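Ticket 570 : la synchronisation Lurix s'arrête au lot 214
Produit : Endeo, module inventaire
Ouvert par : Meriem Mahrous
Assigné à : Valentin Toma
Priorité : moyenne
État : résolu

Symptôme

Depuis la mise à jour d'avril, l'export nocturne des fiches d'inventaire vers Lurix s'interrompt au lot 214. Le journal indique « délai dépassé », puis le service redémarre et reprend au lot 1. Les lots précédents sont bien reçus côté Lurix, en double après chaque reprise. Aucun message d'erreur dans l'interface d'Endeo, l'export reste affiché « en cours ».

Environnement

Serveur Endeo sur machine virtuelle, 6 Go de mémoire. Base locale, pièces jointes sur partage réseau. Délai d'attente de la passerelle : valeur par défaut. Pas de proxy entre les deux.

Vérifications effectuées

Relance manuelle à 14 h 20 : arrêt au même lot. Relance avec les pièces jointes désactivées : export complet, aucun doublon. Le réseau est donc hors de cause, du moins pour les données textuelles. Relance à partir du lot 215 : export complet également, pièces jointes comprises.

Le lot 214 regroupe les fiches d'une même catégorie. Contrôle des pièces jointes une par une avec Itzel Cuevas. Les PDF passent. Une photo bloque systématiquement l'envoi ; réduite à l'aide d'un éditeur externe et rattachée à la même fiche, elle part sans délai.

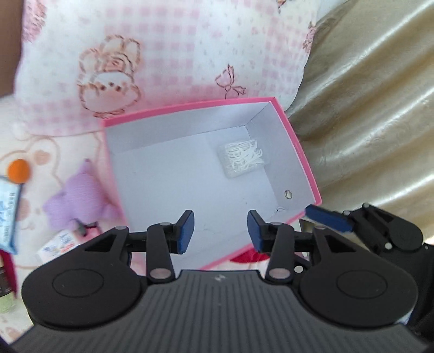
Fig. 1 : Pince à doigts bleus.

Le fichier d'origine s'ouvre dans une visionneuse, mais son bloc de métadonnées déclare une longueur supérieure à celle du fichier. Le convertisseur de vignettes attend les octets manquants jusqu'à expiration du délai. L'ancienne version ignorait ce champ. La nouvelle le lit avant de générer la vignette, ce qui correspond à la date d'apparition du défaut.

Contournement

1. Arrêter le service d'export.
2. Réenregistrer l'image sans métadonnées et la rattacher à la fiche.
3. Vider la file d'attente, sinon l'ancienne pièce jointe est renvoyée.
4. Relancer à partir du lot 214.
5. Supprimer les doublons dans Lurix avec le filtre « identifiant source ».

Correctif

Contrôle de longueur ajouté avant l'appel au convertisseur. En cas d'écart, la vignette est omise et un avertissement est écrit dans le journal. La reprise se fait désormais au dernier lot acquitté. Testé sur une copie de la base : export complet, un avertissement, pas de doublon. Déployé en production par V. Toma.

Commentaires

Domnica Dobre
Même arrêt chez nous, sur un autre lot. La suppression des métadonnées a suffi. Attention à l'étape 3, je l'avais sautée et l'export a rebloqué.

Rigoberto Solís
L'avertissement donne-t-il le numéro de fiche ou seulement celui du lot ?

Valentin Toma
Les deux, à condition que le journal soit en niveau « détaillé ».

Meriem Mahrous
Export de cette nuit terminé à 2 h 40. Vous pouvez fermer.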